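Home | Archive | About | Older posts

26 May 2020

Up too early. Coffee, toast, no butter left. Wanted the letter corner done before lunch and of course it wasn't, but further along than last night so fine.

Ironed the navy cloth first. Well – ironed half of it, then the cord wouldn't reach and I gave up. Spread it out, put the light wood top against it, stood back. I like the pale wood with the dark blue much better than the gray sheet I tried in December. Gray made everything look like a waiting room. The printed shapes on the cloth are a bit loud maybe. Orange one especially, the sort of C. But it's for kids learning their letters so loud is the job.

Still creases at the top. Might iron again. Might not.
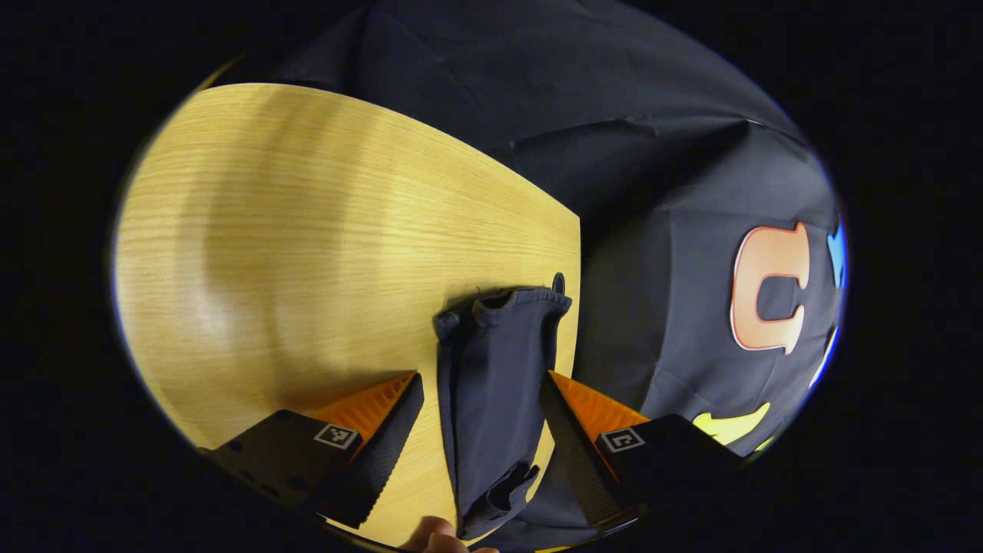 Jinlong Tian wrote back before I'd even sat down: leave the creases, wash the cloth once and hang it damp, and for goodness sake stop ironing near the printed bits, you'll melt them onto the plate. Fair. I did do exactly that to a pillowcase once. Told him thanks and put the iron away.

Then the letters. Spent $30 on the set from Firkix and they came in a bag inside a bag inside a box, packing everywhere. Sorted by color, then decided by color was silly, then by alphabet, then couldn't find the Q. Found the Q. It was under my knee.

Radwa Chraibi rang in the middle of this. She wants the whole thing over at Udlow by the end of the month if they open up again, and could I do a second one for the Olivares cousins. Said yes before thinking. Always do that. She also wants the words to go down the side, one letter under another, and I said small kids read across, and she said small kids dont read at all yet, thats the point. Went around on that for a while. I'm leaving them how they are for now and will argue again tomorow.

The black backing is the other thing. It's got a real personality, crinkles whatever I do. Tugged it, smoothed it with my arm, tugged again. Bright colors do sit well on it though, yellow best of all, the M practically shouts. Pink comes second. Orange OK. I'd thought the blue would be my favorite and it isn't.
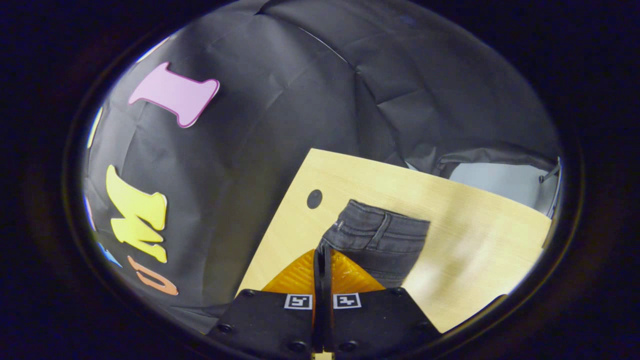

Letters on the black, and the board with the hole.

Board needs a proper sand at some point, just because I want to. Have the good paper somewhere, Plandetti box I think, bottom of the closet under the winter stuff. Not going in there today.

Soup for lunch. Called Mom, she's fine, bored, has started on the jigsaw again.

To do – wash cloth, cold. Ask Radwa what size for the cousins. More sticky dots, I'm down to 2. Answer the e-mail from Udlow about the door key. Find sandpaper.

Back hurts from the floor. Bed early.

Print this entry | E-mail this entry
Comments (2) | Shares (30)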